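Thread on teleoperating a two-armed robot through one household job: putting shirts on hangers. Notes from the Pratar sessions, mostly for people setting up their own. 1/9

Each demonstration is one garment, start to finish, driven by one operator. We have kept 1,476 so far. Rejected runs are stored separately and labelled with the reason. 2/9

Most of the time goes on the collar and shoulders. One arm holds the hanger, the other has the cloth. The operator works mainly from the wrist view at this stage, as the head view is too far off to judge the gap between the fingers. 3/9

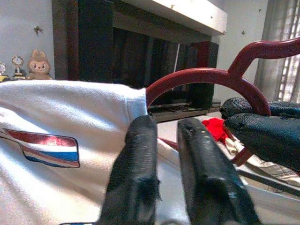
Wrist view: white garment at the near gripper, dark red hanger in the other.

Thin plastic hangers twist when gripped hard. We lowered the closing force twice in April and told operators to grip, wait, then move. Pauses under a second are left in the recording. Longer ones get trimmed. 4/9

Lifting is the other slow part. With both grippers on the cloth, the arms have to separate at the same rate or the shirt swings. New operators lead with their stronger hand and drag the other one after it. It shows up plainly in the joint logs – one trace smooth, one full of steps. 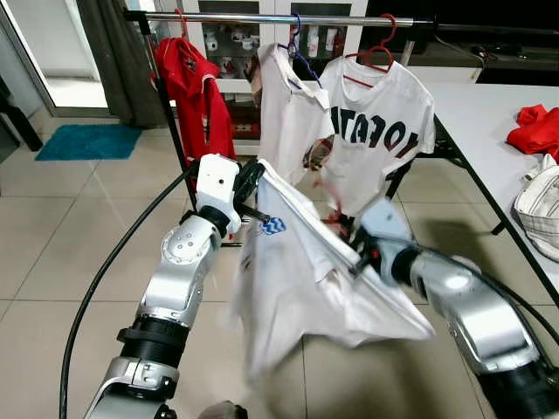
The cure was dull: 60 practice runs per operator, none of them kept, before anything goes into the training set. Teixeira wanted fewer. We tried fewer and went back to 60. 5/9

Hand guiding, for comparison. You hold the arm and push it through the motion. Fine for one arm and a rigid part. With two arms and a T-shirt you run out of hands, and your own sleeves end up in the camera view. We stopped after 320 runs. 6/9

Camera timing matters more than resolution. Our wrist and head streams had drifted apart and the policy learned to close late. Check the clocks before every session – the Givico logger will not warn you. 7/9

Vary the clothes. Collars, plain necks, prints, thick and thin cloth. A policy trained on one white T-shirt is good at that T-shirt. 8/9

Next batch is at the Patodville flat, same arms, different rail height. Operator notes and the rejection labels go up with it. Questions on the force settings are welcome, but please say which gripper you have. 9/9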